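Two slow days in Prinska, and a morning among the workshops

14 comments | 62 shares

I had been meaning to get to Prinska for years, ever since a neighbour came home with a jar of its plum jam and a great deal to say about the ferry. So when our spring walking tour finished early and I found myself with two spare days before the flight home, I bought a ticket, packed the smaller bag and went down to the wharf with a paper cup of coffee and no real plan at all.

The ferry is half the pleasure. It leaves at eight in the morning and takes the long way around the headland, past the salt pans and the old quarantine station, and if you sit on the left side (do sit on the left side) you get the whole of the town coming up slowly out of the haze - the customs house first, then the two church towers, then the terraces of coloured houses stacked up behind the harbour. I had a bench to myself for most of the way and was thoroughly windblown by the time we tied up.

Most visitors turn right off the ferry and head for the harbourside cafes, and I don't blame them, the pastries are very good. But turn left instead, past the chandler's and up the lane with the iron handrail, and within five minutes you are in the old ropemakers' quarter, where the streets are so narrow that neighbours have strung their washing from one balcony to the next. There are 110 steps from the bottom of the lane to the little square at the top, according to the tiled sign, and I was grateful for the bench halfway.

The square itself is called the Foketik, a name that seems to belong equally to the square, the fountain in it and the bakery on the corner. I sat there for an hour with a cheese pie and my guidebook, which gave the place a single line. It deserves a good deal more. There is a carved doorway on the north side with a ship in full sail over the lintel, and a chapel no bigger than a garage where the ropemakers once left model boats as offerings. Some of them are still hanging from the ceiling, grey with dust and turning ever so slightly when the door opens. I could have stayed all afternoon.

Lunch was further along, at a family-run place called Hegde, where you eat whatever has been cooked that day. In my case it was a bean soup with dill, then grilled sardines, then a slice of something made with walnuts that I have been trying to recreate at home ever since, without much luck. Go early, as there are only a handful of tables and the locals know all about it.

I spent the late afternoon on the harbour wall watching the boats come in, and slept very soundly in a guesthouse room with a sloping floor and a view of somebody's lemon tree.

My second morning happened to be the one in May when the Rarner opens its doors. This is the long brick building beyond the fish market, once the ropeworks and now let out as studios and workshops, and for one day a year you can wander through the lot for nothing. I expected to give it half an hour and stayed until well after noon. The ropewalk runs the full length of the ground floor, 200 metres of worn boards, and one of the old twisting machines has been set going again. Children were queuing to turn the handle, and so, after a decent interval, did I. Upstairs there were bookbinders, a woman mending accordions and a printmaker selling small views of the harbour at very fair prices (I came away with three, and had to carry them home flat under my jumper).

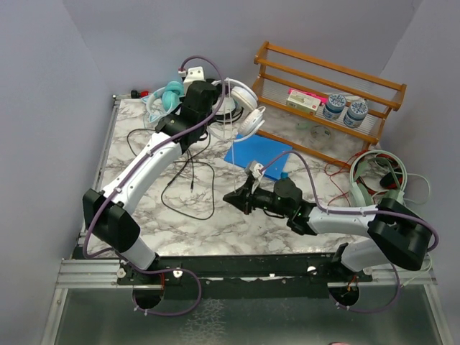

One of the workspaces at the Rarner, with three pairs of headphones on the tabletop.

There is a cafe of sorts in the courtyard, really just an urn and a trestle of homemade cakes, and I had a lemon slice there with my feet up on the low wall before wandering back along the waterfront to collect my bag.

A few practical notes for anyone tempted. Ferries run all year, though the winter timetable is thin and the crossing can be lively. The number 17 bus goes up to the lookout from outside the customs house, and it's well worth the fare if your knees have had enough of the steps by then. Bring cash for Hegde and for the bakery, wear shoes with some grip, as the cobbles are polished smooth in places, and leave room in your bag for the jam. The best of it is sold from a blue kiosk next to the ferry ramp, and they will wrap the jars in newspaper for you if you ask.

I caught the late boat back with two jars and a slightly sunburnt nose, and I've already pencilled in next spring.

Contact us | Copyright, all rights reserved | Back to top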